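Search this site Search

May, by Zane Dambrauskienė

Looking after the folding cell at Bamthorpe

Our two blue arms have had a proper going-over! The right one had been drifting, so on Thursday we re-seated its servo horns, checked every cable for rubbing (10 of them) and set the zero pose again – roughly 30 minutes' work, tea included. If you move a base, please line it up with the blue tape before you start a run. T-shirts are back on the table and I'm so pleased.
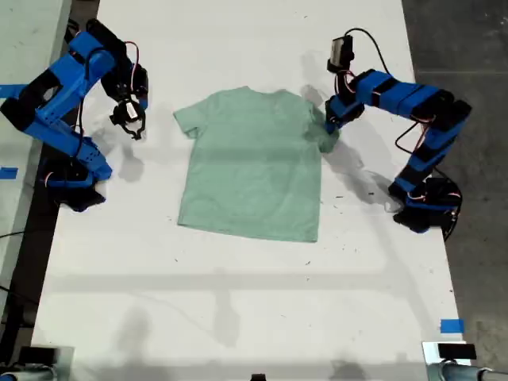

Next month it's new finger pads, and I can't wait.

Contact us | © Bamthorpe | Back to top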